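Teaching the Arm to Fold, One Hand Movement at a Time

5 May 2020

Ching-wen Mak holds two handles in front of her and opens her fingers very slowly. On the other side of the glass, the arm does the same. She works at Biwott, a small firm where people show robots how to handle clothes and other soft things.

"In the beginning I moved too fast," she says. "With my own hands I don't think about cloth. With the handles I must think about every centimeter."

She has recorded 795 demonstrations for the folding task, which the team calls Skandodden. Before that she guided the arm directly, holding it by the wrist and pulling it through the movement. She liked this method for boxes and cups. For cloth she prefers the remote control, although it took her until July of last year to feel comfortable with it.

"When I hold the arm, my body is in the way and my sleeve touches the fabric," she explains. "From the handles I see only what the wrist camera sees. If I can't find the fold in that picture, how can the robot find it?"

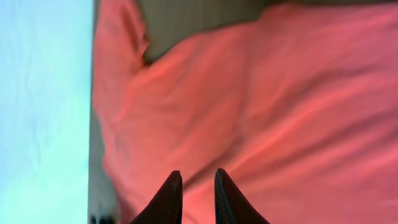
The wrist camera's view of the gripper over pink fabric.

The most difficult moment, according to her, is the first pinch. The fingers should take one layer and leave the next one. She looks for a raised edge or a shadow and goes there with the gripper open.

Her colleague Paora Sutcliffe checks the recordings. Last month he removed 154 of them from the set, and I asked if this made her angry. She laughs.

"A little. But he was right in most cases. I was waiting too long above the cloth, and the robot learned to wait also."

Sutcliffe wants 2,000 good demonstrations before the next training. Mak thinks fewer are enough if the operators make more different starting positions. They have not agreed on this yet. In the meantime she does 63 in a day, with a long break after lunch for her wrists.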